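Robotics > Manipulation > Data Collection

4.2 Recording with the hand-held gripper

Demonstrations were recorded with a hand-held gripper carrying a single wide-angle camera. The operator holds the tool, performs the task at a table, and the camera stores the view from the wrist at a fixed rate. At training time the policy sees only this view and the measured opening of the fingers. The design follows the earlier Luston tool, with a stiffer handle and a shorter distance between lens and fingertip.

Recording took place at two sites, Stancombe and Manríquez. Each operator completed a practice block before any data were kept. The task set consisted of 13 tabletop tasks, all of them requiring one object to be picked up and placed in or beside another. Object positions were changed by hand between trials, and the operator was told not to arrange them in rows.

Trials were divided into two conditions. In the cleared condition, everything not needed for the task was taken off the table. In the cluttered condition, cables, electronics and other equipment stayed where they were, and the operator could work either standing or seated. The second condition was added in November, after the first policy had reached its target on the cleared tables and failed on most starts at an ordinary workbench.

4.3 Wide views and irrelevant content

A wide lens keeps the target in view during the approach, when the wrist may be turned well away from it. The cost is that much of each image shows things with no bearing on the action: walls, stands, the floor, and parts of the operator's own body. The last of these is a particular concern. A robot arm has no legs or sleeves, so any weight the policy places on them during training cannot be relied upon afterwards.

We compared three treatments of the same recordings. The first used the full circular image. The second cropped it to a central square. The third kept the full image but covered the operator's body with a flat grey mask, drawn by a segmentation model and corrected by hand where it failed. Network, schedule and number of training steps were held constant. Each resulting policy was tested from 31 starting positions per task.

The central crop gave the poorest results in both conditions. Most of its failures occurred early, when the target lay outside the square. Masking gave a small gain over the full image on cluttered tables and no measurable gain on cleared ones. On 6 of the tasks the masked and unmasked policies could not be told apart.
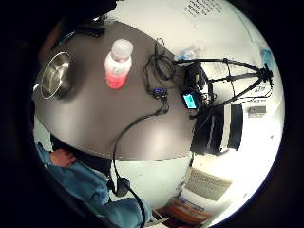

Could the operator's body simply be kept out of view during recording?

Only in part, as a lens this wide takes in the arms or legs in many natural working postures, and asking operators to lean away made their movements slower and less even.

Figure 2. Wide-angle view from the hand-held gripper, showing a tabletop with a steel bowl, a bottle and cabling, and part of the operator at the left and bottom.

Masks were checked by Isauro Montes and Karim Sfeir, who worked separately and then settled disagreements together. Most disagreements concerned dark sleeves against dark table surfaces, where the boundary was hard to place. These images were kept in the training set with the wider of the two masks.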